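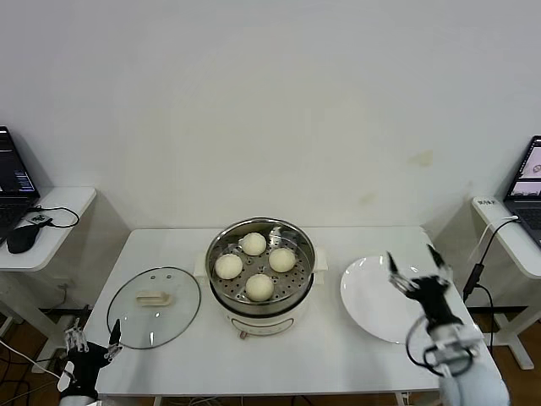
Steamer, lid and plate on the test table at Plivavside.

14 shares | 3 comments

The purchasing lead at Plivavside, a catering supplier, wanted a two-armed robot in this year's budget. She got approval for a lease.

"Buying meant paying for 32 months of service up front," she said. "I couldn't sign that for a machine that moves buns."

She took quotes from Clekix and Korletey. Korletey was cheaper on the arms but charged separately for hands - and the hands are what wear out.

"Ask for the price of spare fingers first," she said. "We set aside 6 percent for them and I'd go higher now."

The job they are costing is plain: buns out of the steamer, onto a plate.
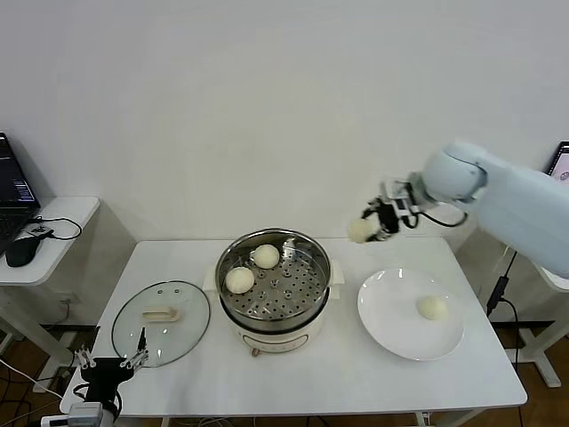

"People budget for the arm and forget the table, the outlets, the two laptops," she said. "That was some 30 hours of setup we hadn't planned."

A decision on a second station is due in April. She has asked Skonus for a quote too.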